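Tool library in Lesolley to open a second room in May

LESOLLEY - The tool library on Kostine Street has been so well used over the winter that it's taking over the room next door, and from May on members will have twice the shelf space to rummage through on their way to a weekend project.

The library started out with a few donated drills and a very long ladder, and it has grown in the way these things do when neighbors start clearing out their garages. At last count it had made 2,506 loans, everything from tile cutters to a cider press that is booked solid every fall (put your name down early if you have apple trees!).

Membership stays at $20 a year, or $10 for students and retirees, and a tool can still be kept for 2 weeks at a time. Late returns are forgiven once, with a smile, and charged after that.

The new room will hold the bigger garden equipment, along with a bench where people can sharpen their own shears and mower blades. Stoketti Hardware has offered a discount on sandpaper, screws and saw blades to anyone who shows a library card at the register.

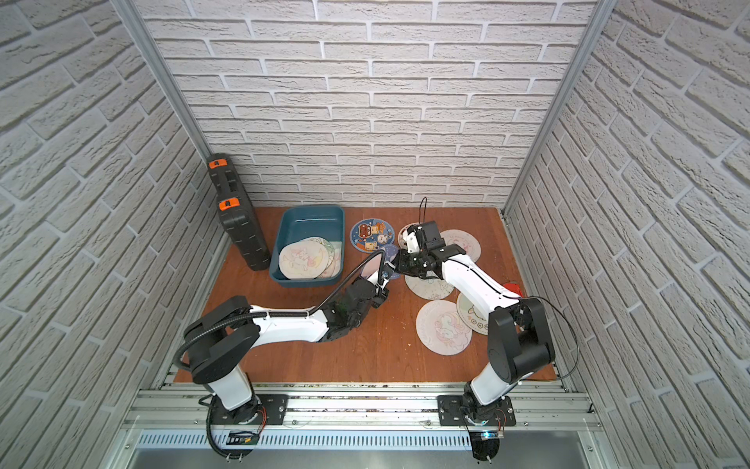
A black hard case with orange latches and a teal-blue bin on a wood-grain tabletop.

Opening hours will stay as they are for now, with the door open until 7 p.m. on weekday evenings. Donations of clean, working hand tools are welcome at the front desk, and garden forks are especially wanted before planting season gets going.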